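Soft two-finger gripper vs. the stock parallel jaw for a home arm?

Posted by Sneha Rastogi in Grippers and End Effectors

Hi all! I've been messing with a small mobile arm in my kitchen since August and I'm stuck on which gripper to leave on it. I have two candidates. One is the Amau, which has curved black fingers with rounded tips, and the other is the flat parallel jaw that came with the arm from Ikport. The jobs are pretty dull: pick stuff up off the tile, pull a stool out a few inches, and (someday, fingers crossed) open a cabinet front.

I ran 134 tries with the Amau before I swapped over. My gut says it's kinder to things but vaguer about where it's grabbing. I also can't decide whether the wrist camera is sitting too far back, because with the jaw open the fingers eat a lot of my view down low.

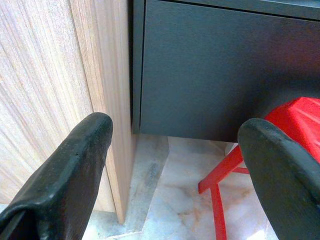
1 min read

So you get the idea. The red stool is my favorite target because the color is so easy to pick out, but the right finger covers a good part of it when I come in at this angle. The gray cabinet front has no handle I can see to grab, so I have no clue what either gripper is supposed to do there. And the marble-look floor gets really bright in spots, which my detector hates. Would you move the camera, change the fingers, or go back to the stock jaw?

Thanks in advance!!

Houshang Parsa

I went through pretty much this same thing last year, so here goes. Keep the curved fingers for the stool. Thin round-ish bars like that crossbar are miserable with flat pads, they twist right out unless you hit them dead square, and on a mobile base you never hit anything dead square.

For the view, try the cheap fix before you move the mount. Mask the fingers out of the image at each opening width and plan from a frame you grabbed farther back, then only use the close view for the last little bit. I did move my camera up once and it helped, but then I had to redo the hand-eye calibration and lost a whole evening to it. Mine took 3 rounds before I trusted the numbers.

The bright floor is an exposure thing. Lock it by hand, a bit darker than auto wants, and check that your gray cabinet doesn't turn to mush. Mine needed a compromise.

Skip the cabinet for now. If the front has a lip along the top you might hook it with one finger, otherwise you're into suction cups and that's a different project (a fun one, though!).

Maham Niazi

stock jaw. fewer parts to go wrong

Tõnu Rimkutė

Agree with Houshang on the stool, not so much on the masking. If the finger is in front of the thing you want, a mask only tells you that you can't see it. I put a second camera on the base and kept the wrist one for the final approach, much happier. Also, are you closing the fingers partway before you drive in? Wide open all the way there made mine bump into cabinet edges constantly.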